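3.2 The laundry corner

Of the four household areas in the study, the laundry corner was the smallest and the one participants used in the most similar way from one home to the next. It consists of a washing machine, something to carry clothes in, and whatever floor lies between the two. The kitchens and bedrooms described in Section 3.1 differ a great deal in layout, and the differences made comparison hard. Laundry corners differ mainly in two respects: which side the basket stands on, and how much space is left in front of the door.

We recorded these two features for 100 households in Sestitz and the neighboring district of Kasten. Every household had a front-loading machine for its own use. Shared machines in basements were left out, as were top loaders, which call for a different posture and are usually filled from a standing position. Households filled in the Zultoslow home task diary for the whole of May and allowed one visit, during which the position of the machine and basket was noted and the free floor in front of the machine was measured with a tape.

The diary asks for a short entry each time a load is started or emptied. The entry gives the time of day, the kind of load (clothing, bedding, towels, mixed), where the items were carried from, and whether anything was dropped or left behind. We kept the wording of the diary as it was used in the earlier pantry study so that the two sets of entries could be read together. One line was added for the laundry corner, asking where the basket was when the door was opened.

3.2.1 Position of the basket

Most households kept a basket on the floor next to the machine. Others brought it from a bedroom or bathroom for each load and took it away again afterward. In a smaller group the basket stood on top of the machine between loads and was put down on the floor only for emptying. We refer to these as fixed, carried and stacked arrangements.

The arrangement had a clear effect on how a load was put in. With a fixed basket, people tended to crouch once and move items across by the handful until the basket was empty. With a carried basket, they more often held it at the hip and pushed the items in with the free hand, which is quicker but leads to more dropped socks and small towels. Stacked baskets were lifted down first in nearly every entry, so that loading followed the fixed pattern from that point on.

Figure 4 gives an arrangement with the basket standing to the right of the machine. The perforated type of plastic basket was the one participants mentioned most often in their diaries, usually with the comment that damp items could be left in it for a short while without smelling. Fabric hampers were mentioned as more pleasant to carry but harder to empty from a crouch, as the sides fold in.

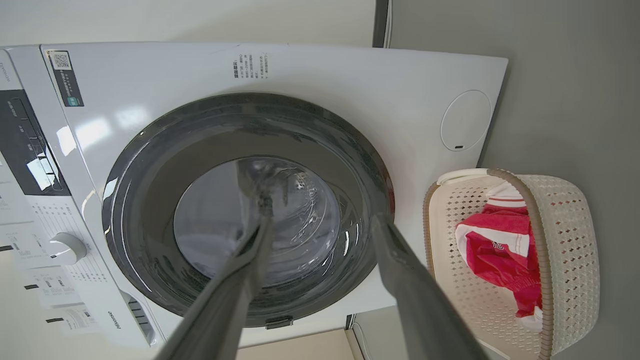
Which side of a front loader should the basket stand on?

Put it on the side away from the door hinge, close enough that both the basket and the opening can be reached without shifting the feet. With the basket on the hinge side, the open door stands between the two and each handful has to be lifted over or around it.

Figure 4. Front-loading washing machine with a laundry basket on the floor to its right.

The hinge side was noted separately at each visit, and the analysis below uses the basket's position relative to the hinge. Left and right alone say little about reach. Several participants had never thought about the hinge and had chosen the side for some other reason, most often the position of a wall, a radiator or the bathroom door. When asked at the visit to move the basket to the other side and empty a load as usual, those who had been working over the door described the change as easier, though a few added that the new place blocked the way through the room and that they would be putting the basket back.

3.2.2 Floor space in front of the machine

Free floor was measured from the front panel of the machine to the nearest fixed object. We had expected that homes with little space would report more trouble with loading, and this was partly the case. Participants with a narrow strip of floor wrote more often about knees touching the opposite wall or about having to stand beside the machine and reach in at an angle. They did not report more dropped items. A likely explanation is that a narrow strip keeps the basket close to the opening, which shortens the distance each handful travels.

Larger rooms brought their own difficulty. Where the machine stood in a kitchen or a wide hallway, the basket tended to drift. It was set down wherever there was room, sometimes well over an arm's length from the door, and the person loading had to turn and take a step for each handful. The diary entries from these homes contain the most mentions of items found later on the floor. In 16 households the basket was recorded in a different place at almost every load, and we treat these as having no settled arrangement.

3.2.3 Sorting before loading

Sorting took place in one of two spots: where the clothes were collected, or on the floor in front of the machine. Sorting at the machine was common with mixed loads and with households that kept a single basket. It takes up the floor that would otherwise be used for crouching, and participants dealt with this by making piles to one side, by using the top of the machine, or by sorting straight from the basket into the drum and leaving the rest for a second load. The last method leaves the basket partly full during the wash. It must then be emptied somewhere before the clean items can go in, and the diaries contain a fair number of entries in which clean items were laid on top of unwashed ones for lack of another container.

A second basket solves this, but only if there is room for it. We offered a folding Skikel crate to 20 of the single-basket households halfway through the diary period. Those with a fixed arrangement used the crate for clean items and kept it folded beside the machine. Those who carried their basket mostly used the crate for storage in another room, and their sorting did not change.

3.2.4 Emptying

Emptying was recorded with less care than loading, and roughly 300 entries gave no position for the basket at all. The remaining entries show that people bring the basket closer for emptying than for loading. Wet items are heavier and come out tangled, and a sheet pulled from the drum will reach the floor if nothing stands under the opening. Many participants pushed the basket directly below the door and let the load fall into it. For this the height of the rim matters more than the side the basket stands on. A rim that comes up past the lower edge of the door opening forces the door to be held at an angle or the basket to be tilted, and participants with tall hampers described doing both.

Small items left in the drum were mentioned often, usually single socks or washcloths lying against the upper part of the drum wall or caught in the fold of the door seal. Some participants turned the drum once by hand before closing the door. Others found the item with the next load.

We did not ask about detergent, programs or drying. A number of participants wrote about these anyway, and their remarks are kept with the diary material for use in the section on storage of household supplies. The positions recorded here are used again in Section 4.1, where the fixed, carried and stacked arrangements are compared by the time between the end of a wash and the entry for emptying.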